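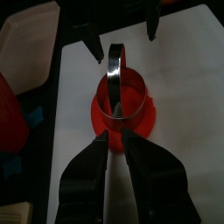 Speaker Notes: Cutters, Bases and Clean Edges
Staff training session, Ditville Community Baking Program
Presenter: Nadège Jacquet
Questions from the floor: Elisa Lo Presti to moderate

Opening

Good afternoon, and thank you for coming. My name is Nadège Jacquet and I coordinate the teaching kitchen at Ditville. Today's talk concerns one small group of tools: round cutters, the bases they are kept on, and the way we ask participants to handle and store them. The talk is meant for instructors and kitchen assistants. Those of you who attended the March session on rolling and resting dough will find that this one begins where that one stopped.

[Leave the first slide up during the introduction.]

On the screen is a round steel cutter with an arched handle, set on a red silicone base. I would ask you to keep its shape in mind, as I will return to the ring, the handle and the base in turn.

Slide 2. The ring

The working part of any cutter is the lower edge of the ring. Everything else exists to let the hand bring that edge down evenly. An edge that has been bent, even slightly, will leave a section of dough attached. Participants then twist the cutter to free it, and the twisting seals the side of the biscuit. A sealed side rises poorly and leans in the oven.

Instructors should therefore check each ring before class. Set it on a flat counter and press lightly with two fingers on opposite sides. If it rocks, put it in the repair tray. Please do not try to bend it back during class.

Dirk Verschueren has asked me to mention seams. Where a ring is joined, flour and fat collect. A soft brush and warm water with a little dish soap will clear the seam. Steel wool is not to be used on any cutter belonging to the program.

[Pass the two sample cutters around the room, the Piletti first and then the Ocampo. Collect both before Slide 4.]

Slide 3. The handle

The arched handle divides opinion among our instructors, and I wish to present both views fairly.

Clémence Perrin, who teaches the children's class, prefers it. Small hands can find the top of the arch without looking, and the fingers remain above the dough. Her participants tend to press straight down.

Musyoka Mwaipopo teaches the evening bread and pastry class and prefers a plain ring, pressed with the flat of the palm. His concern is that a narrow strip of metal directs the force to the middle of the hand, and that after a long batch the palm becomes sore. He has also found that participants are inclined to lift a cutter by its handle at an angle, dragging the dough with it.

The program's position is that both types will remain available. Where the arched type is used, the instructor should demonstrate the following sequence before anyone begins cutting:

Dip the edge in flour and tap off the excess.
Place the ring flat on the dough, with the thumb on one side of the arch and the fingers on the other.
Press straight down until the edge meets the board.
Lift straight up. Do not turn the wrist.

[Demonstrate once at normal speed and once slowly. Use the chilled dough from the second shelf.]

Slide 4. The base

I now come to the silicone base. Please look once more at the opening slide.

[Return briefly to Slide 1.]

The base is a flat disc, and the center is raised. The ring sits on that raised part, and the rim extends past it all the way around. In our kitchen we use bases of this kind as a resting place for the cutter between cuts. A floured cutter laid directly on the counter gathers whatever is on the counter. On a base it has one place to return to, and the table is easier to wipe at the end of the hour.

A base is also a reasonable guard for the edge in storage. Rings kept loose in a drawer strike one another every time the drawer is opened. The inventory carried out by Elisa Lo Presti found 110 cutters across our two kitchens, and the drawer in the smaller kitchen accounted for most of the bent ones.

Bases should be washed by hand and stood upright to dry. Silicone holds a film of fat if it is rinsed in cool water, and the film attracts lint. Should a base feel tacky after washing, wash it a second time in hotter water. A base that has split at the rim should be discarded.

Slide 5. Setting out the table

For a class of 10, instructors should set one cutter and one base at each place before participants enter. Place them to the right of the board, or to the left where a participant has told us that he or she is left-handed. The flour dish goes behind the base. Scrapers remain at the instructor's table until they are needed.

A plain white or light-colored work surface is preferred for the younger groups. A bright base is easily seen against it, and Clémence reports far fewer cutters left behind in the dough scraps.

[Pause here for questions on setup. Allow no more than five minutes.]

Slide 6. Ordering and replacement

Requests for new cutters go to Dirk Verschueren on the standard form. The kitchen equipment fund stands at 2000 dollars for the current term, and it must also cover rolling pins and cooling racks. Instructors are asked to request a replacement only after the item has been through the repair tray.

The Arov storage boxes approved last term have arrived and are in the pantry, below the sheet pans. Labels will be supplied. Until then, please write the ring size on masking tape and fix it to the short end of the box.

Questions and practice

We will now move to the benches. Each pair will find chilled dough, a plain ring, and an arched cutter with its base. Please cut a row with each and set the rounds side by side on the tray, so that the sides can be compared after baking. Musyoka will take the first trays to the oven at 3:30, and I will remain at the front table for anyone who would like to go over the lift again.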